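小型アームの導入見積、シミュレーション込みで1538千円は妥当か

カテゴリ:設備・予算の相談

投稿者:ねじ山つぶし
観葉植物のレンタルと室内管理をやっている会社で、設備担当をしています。鉢のまわりの作業(枯れ葉を取る、鉢の向きを変える、倒れた小物をどかす)をロボットにやらせたいという話が上から降りてきました。
Akicoから来た見積の総額が1538千円。うち855千円がアームと2本指グリッパーの本体で、残りはKandanceというシミュレーターの年間ライセンス、環境構築、操作講習です。
納品先になるDandalthorpeの展示室は、床も壁も家具もふつうの事務所とたいして変わりません。
正直なところ、本体と大差ない金額を画面の中の部屋に払うことに納得できていません。営業の人は「実機を買う前に失敗しておけるのが強みです」と言うのですが、失敗の中身を見せてくれと頼むと話がふわっとします。来期の予算の締めが5月なので、それまでに蹴るか通すか決めたいです。

投稿者:kuroshio_line
残りの683千円の内訳は出てますか。ライセンスと環境構築が一行にまとまっている見積なら、まず割ってもらうところからです。うちは前にそれをやらずに、二年目の更新で驚きました。

投稿者:ねじ山つぶし
「ソフトウェア一式」で一行です。講習だけ別行でした。割るように頼んでみます。

投稿者:半田こて部
逆にシミュなしで本体だけ買うつもりですか? 葉っぱの近くで指を動かす練習を実機でやったら、鉢を何個倒すことになるか。自分は一式で買うほうに賛成です。鉢代と人件費を足したら683千円なんてすぐ飛びますよ。

投稿者:ねじ山つぶし
鉢代の件はそのとおりかもしれません。ただ、画面の中で葉を避けられたとして、本物の葉で同じになる根拠がどこにも書いてないんです。トライアル版のKandanceを触らせてもらったので、そのキャプチャを貼ります。部屋も植物も用意されていたものです。

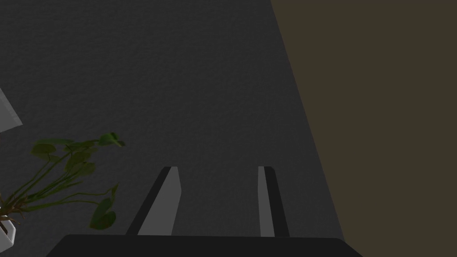
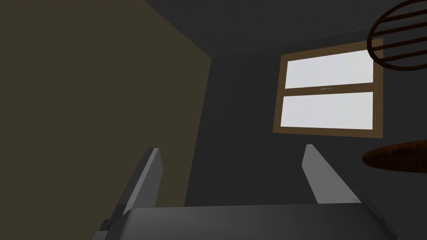
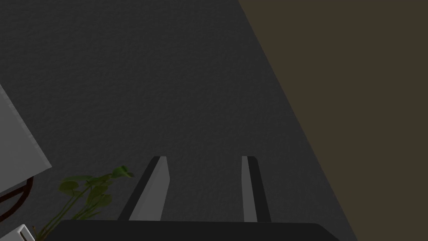

Kandance(トライアル版)の画面。どれもグリッパーは何もつかんでいない状態。

投稿者:kuroshio_line
見た目は悪くないと思います。でも見た目で予算を取るわけじゃないので。
自分が知りたいのは葉と茎の扱いです。一枚目も三枚目も細い茎がかなり入り組んでいますよね。指が触れたときに茎がしなる計算をしているのか、固い板として当たるだけなのか、静止画では判断できません。後者だったら、御社の用途では練習台として値段ぶんの価値はないです。

投稿者:半田こて部
固い板でも「触れたら失敗」にしておけば避ける練習にはなるでしょう。最初から全部本物どおりを求めたら何も買えない。

投稿者:kuroshio_line
避ける練習だけならそれでいいですよ。スレ主さんの用途の一番目が「枯れ葉を取る」なんです。取るには触らないといけない。

投稿者:半田こて部
そこは確かに。読み飛ばしてました。

投稿者:三相200V
照明も気になりました。二枚目の窓、ガラスがほぼ真っ白で外の景色が何もないし、部屋は薄暗くてのっぺりしてます。実際の展示室で窓際に鉢を置くなら、時間帯で影も反射も変わります。カメラで葉を見分けさせるつもりなら、明るさを振って試せるかどうかは契約前に聞くべき。できると言われたら、その場でやってもらってください。「対応予定です」は値引きの材料にしかなりません。

投稿者:ねじ山つぶし
ありがとうございます、照明はまったく頭にありませんでした。トライアルでは明るさをいじるメニューを見つけられなかったんですが、自分が探せていないだけの可能性もあります。
あと、壁が無地なのも引っかかっています。二枚目の左のオリーブ色っぽい壁なんか、模様もコンセントもない。うちの現場の壁は掲示物だらけです。

投稿者:半田こて部
壁に掲示物がないから買わない、はさすがに言いがかりでは。テクスチャぐらい貼れるでしょう。

投稿者:ねじ山つぶし
誰が貼るんですか、という話です。環境構築費に入っているのか、うちの人間が夜なべするのか。

投稿者:kuroshio_line
それは言いがかりじゃなくて作業範囲の確認ですね。見積依頼書に書いていいやつです。

投稿者:グリス切れ
横から失礼。グリッパーの指は見積だとAkicoの純正ですか? うちは別口のCatterallで指だけ差し替えました。幅も先端の形も変わるので、シミュ側のモデルも作り直しになり、そこで追加費用を取られました。画面の指と納品される指が同じものかどうか、型番で確認したほうがいいです。

投稿者:ねじ山つぶし
そこは完全に盲点でした。見積には「2指グリッパー」としか書いてありません。型番なしです。

投稿者:グリス切れ
型番なしの見積で稟議を回すのはやめましょう……。自分はそれで始末書を書きました。

投稿者:三相200V
予算の組み方の話をすると、一年目に全部載せない手もあります。シミュだけ短期で借りて、自分の現場に似せた部屋と鉢で試す。判断できたら本体を買う。短期ライセンスがあるかどうかはAkicoに聞かないとわかりませんが、ないと言われたら、それはそれで売り方が見えます。

投稿者:半田こて部
分けると本体の値引きが消えませんか。一式だから855千円になっている可能性がある。自分なら分けずに、受け入れ条件をきつく書いて一式で取ります。

投稿者:三相200V
消えるかもしれません。でも使わないライセンスを値引きで買っても使わないので。

投稿者:ねじ山つぶし
Akicoに送る質問をまとめました。抜けがあれば突っ込んでください。
・「ソフトウェア一式」の内訳と、二年目以降の更新額
・葉と茎は、指が当たったときに変形するのか
・照明の条件を変えて試せるか。できるなら立ち会いで実演
・展示室に似せた部屋を作る作業は誰の負担か
・納品されるグリッパーの型番。シミュのモデルと同じものか
・シミュだけの短期契約の有無と、分けた場合の本体価格

投稿者:kuroshio_line
実機側の保証と、指の消耗品の値段も足してください。シミュの話ばかりしていると本体の条件が抜けます。

投稿者:ねじ山つぶし
足しました。これから送ります。個人的には今のところ蹴るほうに傾いていますが、茎の件の答え次第です。返事が来たらここに書きます。

投稿者:半田こて部
自分はまだ一式派です。返事、待ってます。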